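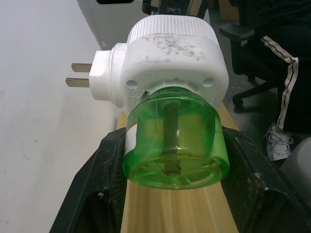

Programs > Healthy Homes > Grant Reports > Stedovia

Stedovia household mosquito project: progress report to Meireles, 29th April

You asked for a plain account of where the money has gone since December. Most of it has gone on plug-in liquid heaters and refill bottles, and I'm less sure than I was that this was the right choice.

The grant pays for 4,000 households. Each gets a heater and enough refills for the season. Bralten supplies both, and deliveries have been on time. What we don't have is good evidence that people use them the way our proposal said they would. The proposal assumed a heater running every night. Our home visits suggest it gets plugged in when somebody has been bitten and is then left in a drawer – or it stays in the wall all week with an empty bottle under it.

Returned units come back in mixed condition. Scuffs and gray dirt on the white plastic don't worry me. I do want the blades of the plug looked at before anything goes out again, and I have stopped reissuing units until somebody writes down what "fit for use" means. Prundetix sent us a checklist that runs to 20 items. I would settle for 4 that get done.
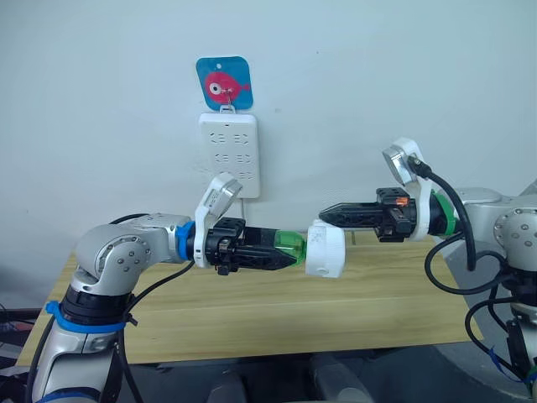
Refills and handling

The green bottles are see-through, so a visitor can check the level without taking anything apart. That was a fair point in the supplier's favor and I have no complaint about it. My doubt is over the caps and the changeover. Households are told to unplug the heater, unscrew the old bottle and screw in the new one, upright. Our leaflet covers this in one line of small type. We have asked for a larger version and have not seen a draft.

I would also treat the usage figure in the last report with caution. It came from refill requests, and a request tells us that a bottle was wanted. It doesn't tell us that the last one was used up in the bedroom it was meant for.

Spending is 10 percent under plan. Please don't read that as a saving – it is mostly home visits we haven't made yet. I would like to move none of it into more heaters until those visits are done.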